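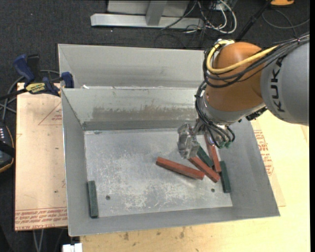 Figure 3. KUKA robot arm over a gray metal bin.

3.2 Shift length and sleep

We asked workers at plants in Jatirdale and Lakitz to keep a sleep diary for two weeks in July. Of the 1000 diaries handed out, 677 came back complete. Most of the missing ones were from the night shift, and the results for that group should be read with care.

Workers on 12-hour shifts slept less on work days than those on eight-hour shifts, but made up part of the gap on days off. The pattern held for both plants and for all age groups. Commute time mattered more than we expected - people with long drives went to bed later and got up earlier, whatever their shift.

Magesa and Klinhom found a similar link in warehouse staff, using payroll records in place of diaries. Their sample was larger (2546 workers) but had no data on naps. In our sample, 303 workers napped at least once a week. We return to naps in Section 4.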